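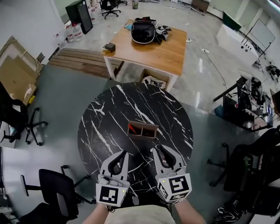

A pair of hand-held grippers over a marble-patterned table, a small divider box between them.

I sit on the purchasing side of a mid-sized packing business, and I have read three robot proposals since October. All three priced the arm to the dollar. None of them had a line for the hours somebody spends holding a gripper in each hand, picking things out of a cardboard divider, over and over, so that the arm has something to learn from.

The Bunting quote was the most honest of the three, and I say that with limited warmth. Page one had the hardware. Page four had a paragraph called "task onboarding," which said the customer would "support demonstration capture as needed." I asked what "as needed" meant. After two phone calls I got a number: 140 hours for our first task, which is putting small items into a two-compartment tray. A person on our line learns that before the first coffee break.

I don't object to the hours. Maybe that's what it takes. I object to their being free. When I put our own labor rate against them and added the floor space, the setup came out at 53 percent of the price of the arm. That was for one task, and we have at least a dozen we'd want to hand over before the thing starts paying for itself.

The sales rep from Skandov told me the second task would go faster than the first. I asked how much faster, and could he put it in the contract. He could not. I have bought conveyors, shrink tunnels and a labeler that still gives me trouble, and every one of those vendors would sign something about throughput. It might have been a bad number with a lot of conditions attached, but there was a number and a signature.

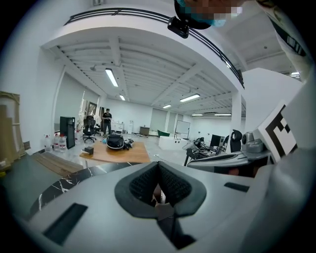 Then there's the room. People who plan these projects draw a clean rectangle with a robot in the middle. What you need is a good deal more than the rectangle: tables at a couple of heights, a place to set the headset and the controllers, a desk with a monitor, a cart for the gear that doesn't fit on the desk, chairs, a lot of cable, and somewhere to stack boxes until you find out whether you're sending anything back. None of that is expensive. All of it takes up square feet I'm already paying for, and the plan we were sent by Belamska gave it zero.

Small parts are worse. Pads wear. Printed markers get scuffed and have to be replaced. I asked Belamska for a spares list and they sent me a brochure. My rule on any new machine is 20 percent of purchase price set aside for the first year of parts and service, and I've been told by people younger than me that this is too high for robots. They may be right. I'd like to see the invoices that prove it.

My boss's view is that we should buy now and learn as we go, and she isn't a fool. Labor is hard to find here. We had the Nillow line down a shift for most of last summer. If we wait for every vendor to write a decent quote we could be waiting a long time.

So what I've asked for is a paid trial. One task, our items, our tray, our building, with the vendor's people doing the demonstrations and billing us for every hour. I want the bill because I want to see the hours in writing. If the arm can't place 88 out of a hundred items correctly at the end of it, the hardware goes back and we keep the data.

Bunting said yes to everything except the last part. We're still arguing over who owns the recordings, and until that's settled the money stays in the conveyor budget, where the east side motors could use it.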